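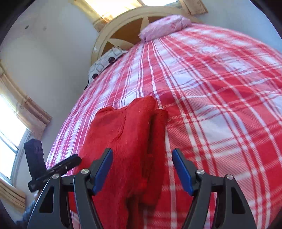

Fixing a hand-held gripper that drops fleece

Fleece is my favorite thing to record with a hand-held gripper and also the thing that has cost me the most takes. It is soft, it folds in lovely unpredictable ways, and it will find every weakness in your jaws. In February I lost 74 takes out of a batch of 100 to the same fault: the pads closed, the cloth came up a little, and then one layer slid out while the other stayed put. Qistina Gunawan and I chased it for most of an evening, and I learned so much about this tool that I wanted to write the whole repair up.

You need a screwdriver that fits your pivot screws, a lint roller, a clean damp rag, a strip of thin paper, and a folded piece of the fabric that gave you trouble. Don't test on a T-shirt. Ours picked up T-shirts perfectly the whole time it was broken!

What the fault looks like

A folded cloth has layers that want to move against each other. With the open pads lowered on either side of a fold, a healthy gripper pinches all the layers at the same moment and they rise together. A faulty one touches on one side first, pushes the near layer over, and closes on whatever is left. Play back a failed take slowly and watch the fold just before the lift. If it leans to the same side every time, your jaws are out of step. If it leans both ways, suspect dirty pads first.

Step 1. Clean the pads

Red fleece sheds like a happy dog. Roll the lint off both rubber pads, wipe them with the damp rag, and let them dry completely. Run a fingertip over each one. It should drag a little. Ours felt like paper, and cleaning alone got us some of the way back.

Step 2. Check the pivots

Hold the tool by the handle and wiggle each finger sideways with the trigger released. Now do it again with the jaws half closed. Play that only shows up half closed is easy to miss, and it was our main problem: 2 pivot screws on the same side had backed out, so that finger lagged behind its partner.

Keep your other hand off the trigger while you do this. I pinched the web of my thumb between the frame and the finger, right at one of the triangular cut-outs, and it hurt for the rest of the evening.

Step 3. Tighten in small turns

Go a quarter turn at a time and squeeze the trigger between turns. Stop when the wiggle is gone and the finger still springs open on its own. Too tight is a fault too — the jaw will stick half shut, and you'll drag the blanket along with the cloth. If a screw loosens again within a day, take it out and use a drop of removable threadlocker. Keep the liquid away from the plastic around it.

Step 4. The paper test

Close the jaws on the strip of paper and pull gently. You want the same resistance at the tips and farther back along the pads. If the tips let go early, loosen the pad, square it up, and press it down again.

Step 5. Go back to the bed

Lay the cloth on the bedspread the way you had it when it failed, fold toward you. Open wide, come down over the fold, and close slowly. Do ten lifts, turn the cloth around, and do ten more. Watch the cover underneath too. If it tents up as you lift, you are going too deep.

Sorting the old takes

Please don't delete the failures! Retno Setiawan, who looks after our Nunum dataset, wants them labeled "slip, hardware" and kept in a separate folder. What does the damage is a slip marked as a good grasp, so go through anything you recorded between the last clean check and the repair.

I now do steps 1 and 2 before every session and again whenever I change fabrics. Next up is a chenille throw, which I'm told is even worse, and I can't wait.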